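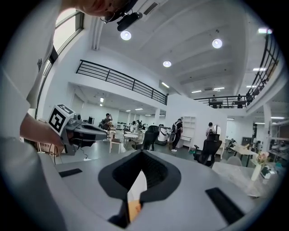 Open day walkthrough, Tulov hall, ground floor and mezzanine. Checked by Frans Boersma, July, doors at 2. Mezzanine railing: OK, both sides solid. Visitors will stop up there to watch, same as the one person standing by the rail now, so keep the top of the stairs clear. Backpacks: put a sign at the door, people walk in wearing them and turn round near the shelving. Vase on the marble table, move it before the kids' group.

Exits: OK. Sign 17 loose, fix today.

Hand-held grippers: OK w/ comment. Cables hang off them, demo people to check before each run. Visitors stay 700 mm back from anyone holding a pair. Tape not down yet!!
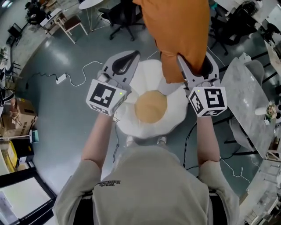
Floor cables: NOT OK. Need covers or tape, whole demo area. Power strip against the wall pls, not in the walkway. Aqeel Orakzai has covers left over from the Zutow visit, ask him.

Boxes: flatten or move to store.

Head count: limit 147 incl. staff. Tevano want to bring extra, told them no.

First aid kit: OK. Extinguisher: OK, tag readable.

Recheck cables and tape befor doors. Rest can wait til after.

FB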